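Come and talk bread with me: home bakers wanted in Grilton and Pamside

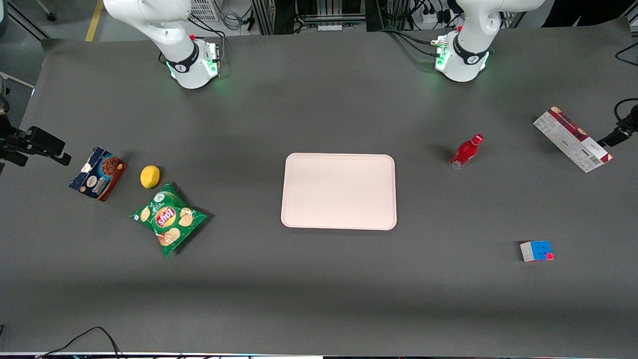
The big grey table.

I'm looking for 17 people who bake bread at home and wouldn't mind telling me about it. I'm putting together a booklet on everyday baking in this corner of the county, and I've got plenty of old recipes already (a whole drawer of them!) but hardly anything on what people make now, on a normal morning, with whatever flour the shop had in.

You don't have to be good at it. If your loaves come out flat and you keep at it anyway, please get in touch - I've had years of flat loaves myself and I'd love the company. Sourdough, soda bread, flatbreads, rolls for packed lunches, bread machine bread, all of it counts. I'm especially short of people from the Kendunance end of town, and of anyone who learned from a grandparent.

What I'd ask of you:

One chat of nearly 58 minutes, over the phone or at Rosenthal Hall
A baking diary for 11 days, just a line or two each time you bake
One recipe, written the way you'd tell it to a friend

I can't pay a fee, I'm afraid, but I'll cover your bus fare and a bag of flour, and you'll get two copies of the booklet when it's printed. You can be in it under your own name, a first name only or no name at all. If you change your mind later on, tell me before the end of December and I'll take your pages out.

You need to be over 18 and live in Grilton, Pamside or the villages between. Chats at the hall start at 10 in the morning or 6.30 in the evening, and there's step-free access from the car park side.

To join in, write to me at Bread Booklet, PO Box 1026, Grilton, or leave a note at the hall desk with your phone number and what you last baked.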